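Open day at the Prerno workshop

Members who signed up in January got their look inside the Prerno workshop on 2 March 2021. The company teaches robot arms to do everyday jobs, and most of the visit was given over to how that teaching is done.

No robot moves at this stage. A person straps a gripper to each hand and does the job with those in place of fingers. Marker cubes on top let the software work out where each hand is – the black-and-white patterns are what it looks for. The staff worked at the curved gray counter with the red-backed shelves.

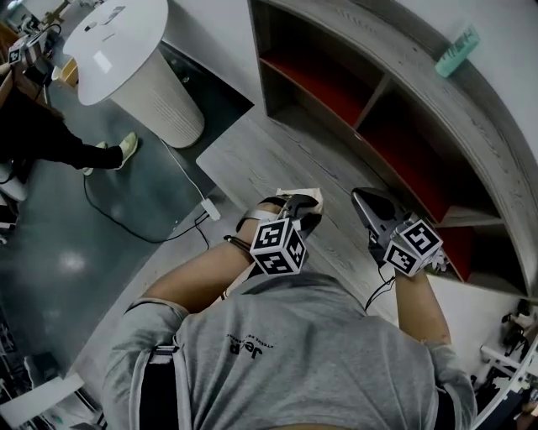 A full shift is 340 short runs, with a break every 15 minutes. Prerno wants 1000 runs of a task before it trains anything on it, and bad ones are thrown out the same day. Visitors could try a pair of grippers after the talk. They are heavier than they look, and picking up anything soft takes practice.

The next visit is to Avden, where the finished arms are tested. Places are limited, so please reply to this newsletter if you want one. Parking is behind the building – use the side gate.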